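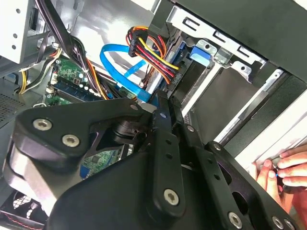

Cabling inside an open desktop case, Meston.

Visit to the Meston refurbishing plant, 24 April 2020

The plant takes in retired office computers from Rangel and the surrounding towns. Everaldo Paiva, who runs intake, met us at the loading dock. Machines arrive on pallets, get a bar code, and are weighed. The month before our visit the dock logged 755 desktops and a smaller number of laptops, which go to a separate building we did not enter.

Drives are pulled first and wiped in racks of nine. A drive that fails the wipe is shredded on site, and the serial number is entered in Hostis, the stock system. Marlene Furtado showed us the log. Each entry needs two signatures.
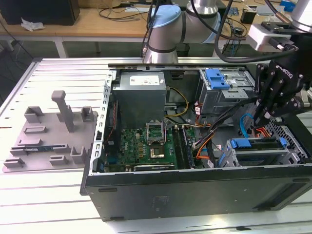 Photo: Deirdre Mulcahy

Sorting is by processor generation and power supply rating. Older Dell boards are mostly kept for parts. Memory is tested in a separate fixture, one pass overnight, and graded A or B. Grade B sticks stay in the building as spares for the test benches.

Storage was the weak point. Cases are stacked on open shelving with no humidity control, and the aisle nearest the dock was hard to walk through. Paiva said new racking from Grendisell was due in June. 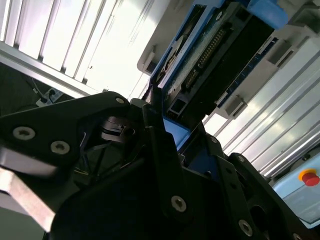
Outgoing units are packed in cartons of two with foam end caps. Some 300 had been set aside for school orders. Power cords ship in a separate box, and the packing list we were shown gave the wrong plug type for one order. Furtado corrected it while we waited.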